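Posted 13 March 2024. Quick chat with Tegan Mahuika of Grolo, the Kerslake startup behind sleep tracker Nanik. Caught her between calls.

First version took 3 years. "We thought one," she says. Laughs. Testers so far: 2,729, mostly shift workers. Funding? "Enough till April. Ask me then."
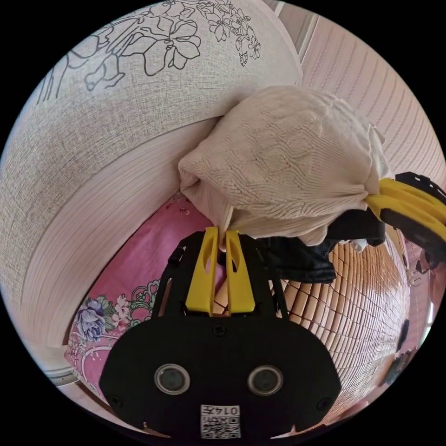 The sensor strip is next. Thinner, and no charging dock, wich users hated. Mahuika wants it to work with whatever people allready sleep on, even a fat round bolster like the beige one with the line-drawn flowers. "People don't buy new pillows for an app." Clinics after that, she hopes. Then her phone rings again.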